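Leave the scratches on the fingers

Every few weeks somebody at the Mosside shop asks me when I am going to change the gripper fingers on the two-arm cell. They look bad, I admit. They are scuffed on the broad faces and scratched along the edges, and a visitor who sees them next to a clean white table will assume the cell is neglected. My answer is that I will change them when they stop holding things, and that the time is better spent on the cables.

I have looked after small arms for 7 years, first at Tulley and now at Mosside, and in that time I have seen very few jobs go wrong over a worn finger. I have seen a great many go wrong over a connector at the wrist. The wrist is where everything moves most and where we hang the parts that least like being moved. A camera goes on a bracket, a cable goes into the camera, and the cable then has to follow every turn the last joints make. On a catalog sheet it is drawn as a neat line. On a working arm it is a loop of wire that somebody placed by hand, and how well they placed it decides how often I get called.

My own rules are short. The loop should be long enough that the arm can reach both ends of its travel without pulling on the plug. It should be short enough that it can't drop in front of the fingers. Where the plug enters the camera, it gets looked at with the power off at the start of the week, and pushed home with a thumb. That takes less time than making coffee.

The work itself makes this matter more. Our cell handles light, awkward household things: drawers, lids, soft packets. The forces are small, so people think the upkeep can be small too. I think it is the other way around. A heavy arm stacking crates can be off by a little and the crate still lands. An arm trying to get hold of a thin packet in a shallow drawer depends on its camera sitting exactly where the calibration says it sits.
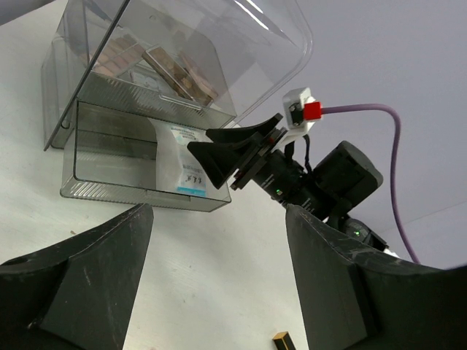
Kirstin MacLeish disagrees with me about the fingers, and she has argued it often enough that I should give her side fairly. Worn faces change the friction, she says, and friction is half the job when you are pulling on smooth plastic. If you log 1000 grasps on old fingers and then swap them, you have two sets of results that don't belong together. Her preference is to change fingers every 100 hours, needed or not, and write the change in the book.

I take the point about the book. We did not write things down properly before last December, and I spent most of that month trying to work out which arm had been recalibrated and which had only been restarted. But a fixed schedule for fingers has a cost that she leaves out. Each swap means loosening the mounting plates, and each time the plates go back there is a chance they go back slightly off. I have caused more trouble putting new parts on than I ever had from leaving old ones alone. Once I spent a full shift chasing a grasp that landed to the left, and the fault was a screw I had tightened out of order myself.

Genji Morikawa, who trained me, used to mark every plate screw with a line of paint so that he could see from a chair whether one had turned. I still do it. It is cheap and it works on any make of arm.

What I would like from the people who sell these machines is a proper cable guide at the wrist, sold with the arm and not as an extra. Hustier makes a clip that nearly does it - I have 20 of them in a drawer - but it holds the cable too tightly and the jacket creases. Shearer's is looser and falls off. Until there is a better one I will go on using fabric tape, and replacing the tape when it gets greasy.

As for the fingers, I wipe them down and check that the tips still meet evenly. If they do, they stay on.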